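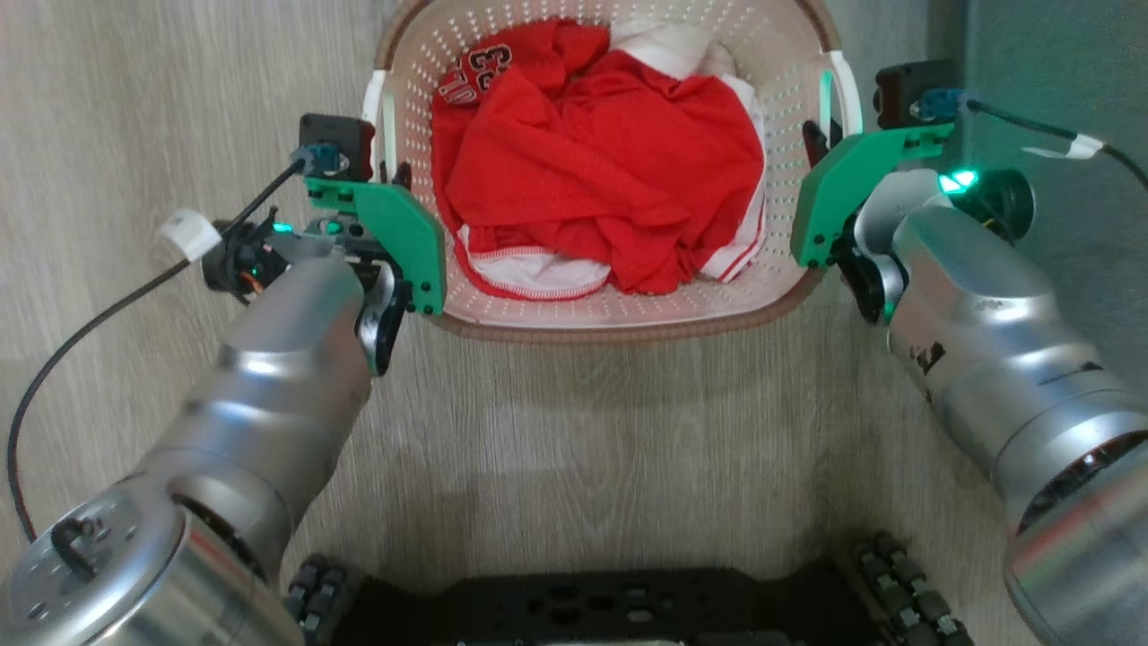

Stiscombe laundry basket, white with tan rim

The Stiscombe is a plastic basket for carrying washing between the bedroom, the machine and the line. It has a rounded rectangular shape, a handle at each end and small holes through the sides so that air can get to the clothes. It is the middle size in the range and the one we sell most of.

Product code: 2624
Colour: white, tan rim
Handles: two
Lid: none
Delivery: sent out within 6 working days

What it holds

One person's washing for most of a week, or a full load for an ordinary front loader. A football shirt, a few T-shirts and the usual socks will sit in the bottom with plenty of space above them. Towels take up more room, and two bath sheets will half fill it. We don't suggest using it for wet bedding. The basket will take the weight but you may not enjoy the stairs. 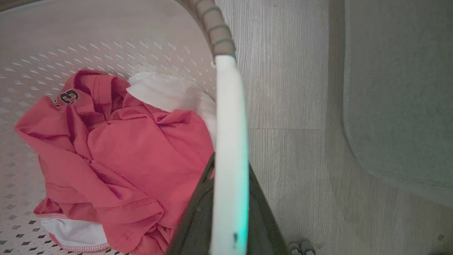

The holes go down the walls in close rows. They are small enough to keep baby socks in, though thin straps and drawstrings do sometimes find their way through, so have a look before you pull anything out in a hurry. Damp sports kit is better spread over the top of the pile than pushed to the bottom.

The rim is the part you will have your hands on. It is also the part that shows dirt first, usually a grey line where the basket rests against your hip. Warm water and washing-up liquid will shift it. Use an old toothbrush along the rim and leave the basket upside down to drain. No bleach on the tan part - it goes patchy.

Keeping colours apart

Several customers buy two and keep one for whites. If you only have room for one, put the reds in a net bag before they go in. New red cotton can mark a white hem if both are left damp overnight, and this is true of any basket.

Where to keep it

It can stand on wood, tile or carpet. Keep it away from radiators and out of strong sun, as white plastic yellows in time. Empty baskets stack one inside another, up to 13 high, but twist them slightly as you lift or they stick.

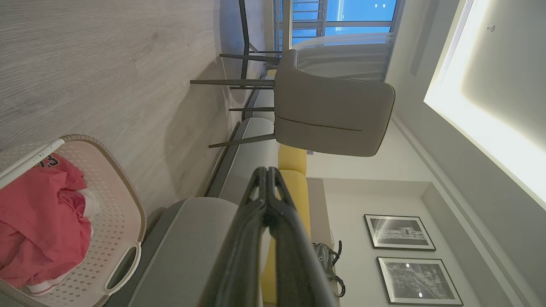 Yeshi Gebremichael writes that hers has lived in the front room since October and she has stopped noticing it. "I fold in there in the evening. Handles still fine, rim needed a scrub. I would have liked a darker colour as well as the white."

A grey version is planned but we have no date for it yet. Spare rims are not sold separately. For orders of more than one stack, write to Hagos Belay at the Flarkgate shop and ask for the trade list.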